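Frequently Asked Questions: Family Portrait Sessions at Vestus

What is included in a standard session?

A standard session covers one child or one set of siblings, two changes of clothing and an online gallery of edited photographs. Parents may be photographed with the child at no additional charge. Sessions are held at the Grollorau studio by appointment only.

How far in advance should a first birthday session be booked?

Families are asked to reserve a date at least 3 weeks before the birthday. November fills early on account of holiday cards, and requests for that month are placed on a waiting list once all appointments have been taken.

May we bring our own props?

Yes. Toys, blankets, books and household items are welcome, provided they are clean and have no sharp edges. Items that need to be plugged in must be approved in advance.
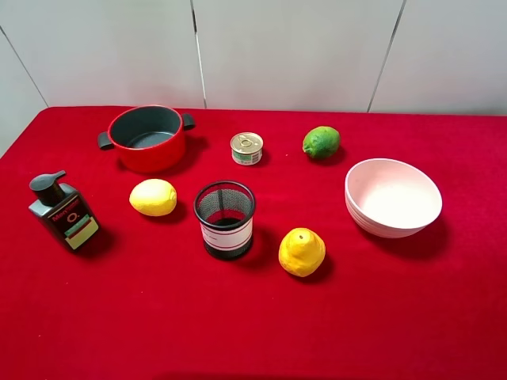
Si-eun Ok wrote that her son ignored every new toy she had packed and would only smile for his grandmother's old slippers, and she asked that other parents be told to bring one familiar thing from home. The studio is pleased to pass on this advice.

Is food permitted during the session?

Soft foods and snacks may be used in photographs. Parents are responsible for informing the studio of any allergies when they complete the booking form. Nuts are not allowed in any part of the building.

What happens if my child is tired or upset?

Breaks may be taken at any time. If the session cannot continue, it may be rescheduled once without charge. A second change of date requires a new deposit.

How much does a session cost?

The fee is $200, of which $109 is due as a deposit at the time of booking. Printed albums are made by Rorkent and are priced separately.
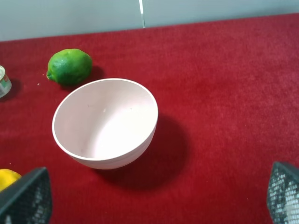
Will my child's photographs be shared publicly?

Photographs are not displayed or published without written consent from a parent or legal guardian. Consent may be withdrawn at any time by writing to the studio.

Page last updated 29 Dec 2021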